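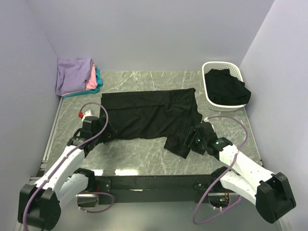 How close can I stand while the arms are folding?
Outside the reach line, with the stop button in your hand's reach. Reach line = full stretch of the arm plus 30 cm, taped on the floor. If you have to lean over it, stop the arms first.

Workshop > Bench Robots > House Rules
Filed under: Safety, Laundry & Fabric, Quick Tips

Rest of the rules for two-arm folding benches, in the order I'd check them. Written fast, Aba Bawa will tidy it up in April.

Before power on
Sleeves up, hair tied, lanyard off. Drawstrings too – a gripper doesn't care if it's a hoodie on the table or on you.
Go over each cable by hand. Slack enough for the full move, not so much it drags across the work. Rubbed spot on the jacket means swap it, no tape.
Press the stop button once and see that it really stops. Every session. Yes, even after lunch.
Wipe the table. Lint builds up faster then you'd think, worse with fleece.

Clothes
Empty the pockets. Coins, pens, one time a whole tape measure.
Zips closed, belts out. Dark trousers are the hard ones, seams vanish under poor light. Fix the light before you touch the settings.
One garment in the work area at a time. Finished pile and waiting pile go to the back corners, and they stay there.
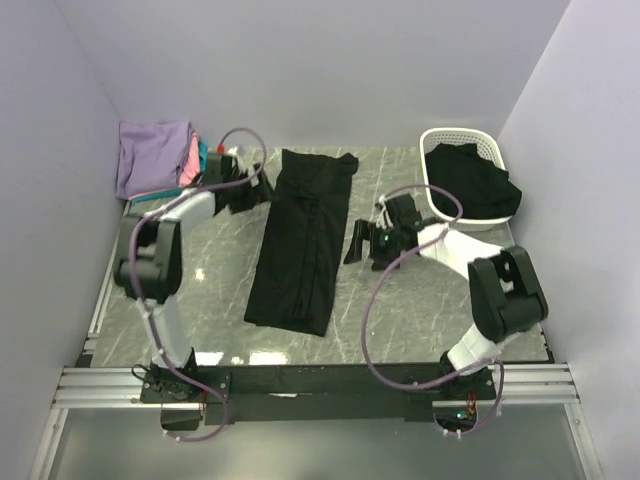 Pile height: set a limit and stick to it. We use 10 items. Taller than that and it leans, and a leaning pile ends up where the arms want to be.

Running
Slow speed for any new routine, first 2 runs minimum. After that 70 percent is plenty for cotton. The Norko guide we keep on the shelf is good on speed limits, the Perkska one is better on grip force. Read both.
One person in charge of the button. Say the name out loud. "I thought Sara had it" is not a procedure.
Never tug a garment out of a closed gripper. Stop, open, then take it.
Arm does something odd? Stop, write down the time, then look. Memory is useless by 4 pm.

Shutting down
Park the arms low so they can't drop. Grippers open and empty.
Power off at the wall, not just on the screen.
Log sheet: who, what fabric, how many stops, anyhting loose. The Ansah bench went almost a month with no entries and then we couldn't tell when a bracket had started slipping.
Base screws get a check with the hex key at the end of each week. Mark them with paint pen, a turned mark shows up right away.

Contact the workshop desk | Back to top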